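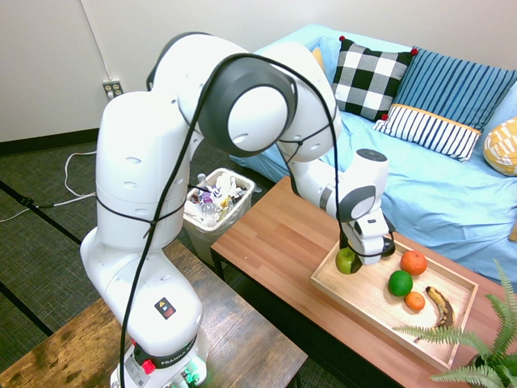 Re: [daltholm-robotics] Fruit sorting project, where are we?

Home | Lists | Archive | Threads | Search | Log in

From: Radosław Ostrowski
To: daltholm-robotics
Date: 22 Nov 2023

Hi everyone,

Great questions from Kazimiera, so I'm answering on the list where the new members can follow along too. Her message is quoted in pieces with my replies in between.

> Hi Radosław, I missed the last two club nights because of exams
> and the thread has gotten long. Could you say where the Sikora
> project stands? I'd like to pick up a piece of it before the
> Nultport meet but I don't know what is still open.

First of all, welcome back! There's plenty open and we can absolutely use you. Sikora (for the new people: that's our fruit picking entry, named after the bird) can now run the whole loop by itself – look at the tray, choose a fruit, go over it, come down, close, lift, put it down on the other side. A month ago we were still typing in joint angles by hand, so I'm really happy with this.

The picture at the top of this message has the current layout: the Franka on its own table, the tray on the coffee table next to it, and the gripper over the apple. Five fruits is the set for now. We have the apple, a big orange, a tangerine, a lime and the banana, and I'd like to keep the same kinds until the meet so our numbers mean something from one session to the next.

> Is the success rate any better? The last figure I saw was from
> before the new grasp code.

Yes!! We did a run of 100 picks with the new grasp code and got 74. Out of the misses, 13 were the lime rolling off when the fingers touched it a little to one side. It's small, it's round, and it is very good at going somewhere else. The remaining misses are a mix and I haven't sorted them yet. The raw log is in the shared folder under "picks_november", one line per try, with a comment column that people were supposed to fill in and mostly did.

If you want a nice self-contained job, sorting those leftovers would be wonderful. You don't need the arm for it, just the log and some patience.

> Did you ever settle whether the banana stays in? I remember some
> people wanted only round fruit.

It stays in. I know, I know, it's the hard one. The rules for the meet say "mixed produce" and I would much prefer to struggle with it now than on the day. The curve means the gripper has to turn to line up with it, and our angle estimate gets confused when the peel goes dark, as it has on the one in the tray now. The detector was trained mostly on yellow bananas, so a heavily browned one is a pretty different thing to it. I've been saving frames from every session and we could label a batch together. Please don't swap it for a fresh one yet, I want one more evening of frames with it first.

Also on the detector: the lime and the apple are both green, and with the first version we got them mixed up all the time. Adding size to the color check fixed most of that. The same trick works for the orange and the tangerine, but it depends on the height estimate being right, so if anybody moves the tray or the coffee table, redo the table calibration before you trust anything. It takes a few minutes and the steps are on the wiki page called "Before you pick".

> What about the cable? Last time I was there it kept pulling at
> the wrist when the arm reached out.

Better, but I'd love a second opinion. It runs along the whole arm now, with a loop over the elbow and a long slack piece down the side, and we have a thin cord wrapped around the lower link to hold it in. I left slack for the far corners of the tray. If you do any wide moves, go slow the first time and watch the elbow loop, and keep a hand near the stop.

> And is there still room on the software side? I've been reading
> about motion planning and would like to try something.

So much room! Zotari, our planner wrapper, does one thing at the moment: straight up, straight over, straight down. It's safe and it is slow. I would love for somebody to try a smoother path between the tray and the drop spot. Make a branch, test it in the simulator first (we ask for 100 clean runs there before anything goes on the real arm), and then post here and one of us will sit with you for the first live try. The planner file has a long comment at the top that I wrote very late one night. Ignore the second half of it, it describes the old gripper offsets.

One request for everyone: when you finish a session, write the gripper force you used in the log. Two sets of November results have that column blank and I can't compare them with anything.

Kazimiera, tell me which bit you want, the log sorting or the planner (or both, I won't stop you) and I'll add your name on the wiki. If you can come early next time, I'll show you the apple pick from start to finish – it's the most reliable one we have and it's so much fun to watch.

Radosław

> Thanks, and sorry for all the questions!
> Kazimiera Jasińska

Daltholm Student Robotics Club mailing list | Contact the list owner | Back to top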